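Shirazi Salons Puts Automation Purchase on Hold, Sets Terms for Any Vendor Who Wants Its Business

Hair group will spend its September equipment budget on chairs, basins and ventilation, and will keep robot cutting and finishing systems in a paid trial only

Shirazi, the family-owned group of 7 hair salons, said today that it will not buy robotic styling equipment in the coming budget year. The company has looked at three proposals since last fall and turned down all of them in their present form.

The decision covers cutting assistants, automated wash stations and the arm-mounted finishing units that have been shown at trade events with a good deal of music and very little hair. Shirazi will consider a purchase again once a supplier can meet a short list of written terms, published with this release.

"We were shown a payback chart that assumed every chair was full from opening to close," said Soudabeh Shirazi, who founded the group and still signs off on its equipment spending. "I have never had a week like that. I asked what the chart looked like with normal bookings and was told someone would get back to me. I am still waiting."

The review was led by operations manager Houshang Shojaei, who asked each supplier for the full cost of ownership over the life of a unit. Two quotes left out installation. One left out the annual software fee, which appeared on page 20 of the contract. None of them put a price on the floor space a unit takes up, or on the hours a stylist spends standing next to it in case something goes wrong.

"A second pair of hands is what they're selling," Shojaei said. "If I have to pay a stylist to watch the second pair of hands, I've bought a very expensive reason to keep my payroll the same."

Shirazi's stylists were asked to list the parts of the job they would gladly give away. Sweeping, towel laundry, color stock counts and appointment reminders came up again and again. Sectioning, holding and cutting did not. Those are also the tasks where suppliers make their boldest claims, and where the company found the least evidence.
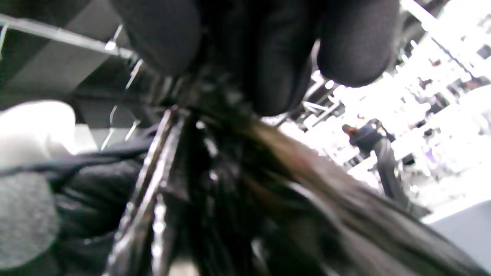 Close work: a gloved hand grips a thick bundle of dark hair.

"Hair slides, it clumps, it behaves one way at the root and another at the ends," said Divya Devadiga, training lead for the group. "The demos I went to used the same mannequin head with the same straight wig, every time. I brought my own wig to one of them, a curly one, and they asked me to leave it in the bag."

Shirazi is not walking away from automation entirely. It has agreed to a paid trial with Flundska, a maker of small gripping and holding devices, at one salon. The trial is capped at 800 service hours and will run on training heads only. Flundska will be paid a fixed monthly fee and there is no commitment to buy at the end.

Khrystyna-Mariia Kravchuk, commercial director at Flundska, said the company accepted terms it would normally have argued over. "They wanted our failure logs as well as our success rate. That was an uncomfortable meeting. We said yes, and we'll see what the logs say."

Any supplier that wants to be considered for the next budget must agree to the following:

A single price that includes delivery, installation, training, software and removal.
Testing on curly, coarse, fine and color-treated hair, with every attempt recorded and none taken out of the results.
The cost of stylist supervision shown as its own line.
Spare parts prices fixed for the length of the contract.
A clear statement of who pays when a client is unhappy or hurt.
Refund of 100 percent of the purchase price if the unit misses its stated performance in the first season of use.

Finance manager Mahnaz Taheri said the money set aside for automation has been moved to repairs and replacements that salon managers had already put off once. "Two of our salons have basins that leak," Taheri said. "It was hard to explain to those managers why we were pricing a robot."

The group expects to review the trial results before its next round of planning. It has made no promise to publish them, though it said it would share the figures with other independent salons on request.

About Shirazi
Shirazi operates 7 salons offering cutting, color and finishing, along with an in-house training program for new stylists. Suppliers may request the full purchasing terms from the operations office.

Media contact: Houshang Shojaei, Operations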